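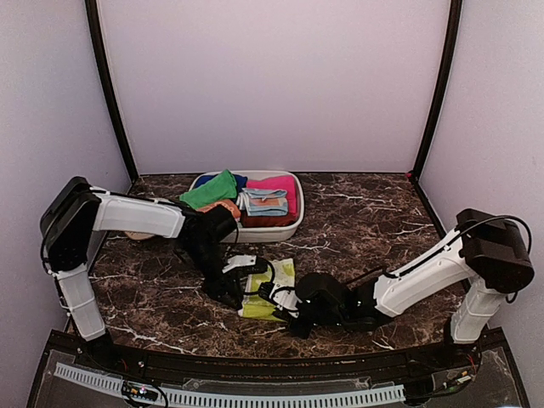

Laundry tray

A laundry tray is a low, open container used to hold washed clothes and household textiles while they are being folded, or after folding and before they go back into drawers and closets. It differs from a hamper, which is tall and meant for dirty laundry, and from a carrying basket, which has deep sides and handles. Most laundry trays are rectangular and made of molded plastic, but wire, cane and pressed-board versions are also sold.

The names are used loosely. In stores the same item may be labeled a tray, a shallow basket, a folding tray or a linen tote. Some writers keep the word basket for anything with holes in the sides and tray for anything solid, but this rule is not followed by most manufacturers.

Form and size

A laundry tray has a flat bottom, a raised rim and usually rounded corners. The rim keeps a stack from sliding off when the tray is carried. A low rim makes it easier to lay folded pieces in flat and to see what is already there, while a higher rim lets the tray hold more. Household trays are commonly wide enough for two or three short stacks side by side. White and gray are the usual colors, partly from habit and partly because dyed plastic was once thought to rub off on damp linen.

The Plastex 190 is a typical solid-bottom model with rounded corners. Perken made a vented tray in 13 colors, sold in sets of two that nest inside each other. Zustwood, a maker of closet fittings, offers a tray that slides on shelf runners like a drawer.

Use in folding

Folding is normally done on a table, bed or counter with the tray placed at the back or to one side, so that the space in front stays clear. Each piece is laid flat, smoothed from the middle outward, folded and moved to the tray. Small cloths are folded in half and then in half again. Towels are often folded in thirds along the long side first, which hides the edges. Shirts are folded with the sleeves turned in behind.

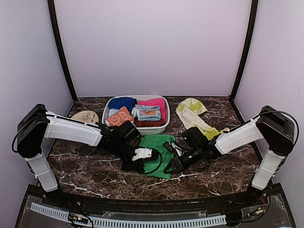 Home Textiles and Laundry Group

Mixed loads are harder to arrange than loads of a single kind. A tray may hold blue, pink, orange and dark red pieces at once, with some cloths lying on top of others, while a green cloth is spread flat on the table in front. Folded pieces of different sizes leave gaps, and these are usually filled with small items such as washcloths. Large or thick towels may be left beside the tray and carried separately.

Two ways of filling a tray are in general use. In flat stacking, pieces lie one on another and the last one folded is the first one taken out. In file folding, pieces stand on edge in a row, so every piece can be seen and removed without moving the others. File folding needs a tray with sides at least half as high as the folded piece – otherwise the end pieces fall outward.

Sorting

Trays may be filled by owner, by room or by type of cloth. Sorting by owner is common in families, with one tray for each person. Sorting by room suits sheets, bath towels and kitchen cloths. In her household manual Folding and Keeping, Nic Aodha recommends filling by room and putting the items for the farthest room at the bottom. Corey Ormsby, writing on shared laundry rooms, prefers sorting by owner and suggests a limit of 20 pieces to a tray, above which the lower layers begin to crease.

Color is seldom used for sorting after washing, although it matters before. Some people still group folded cloths by color for appearance, mainly on open shelves.

Care

Plastic trays are washed with warm water and dish soap and dried before use. Lint collects in the corners and under the rim. A tray that has held wet laundry should be wiped out before folded pieces go into it, as moisture under a stack can cause a musty smell. Rough spots left by the mold can snag knits and are removed with fine sandpaper.

See also

Clothes hamper
Clothes horse
Folding board
Linen closet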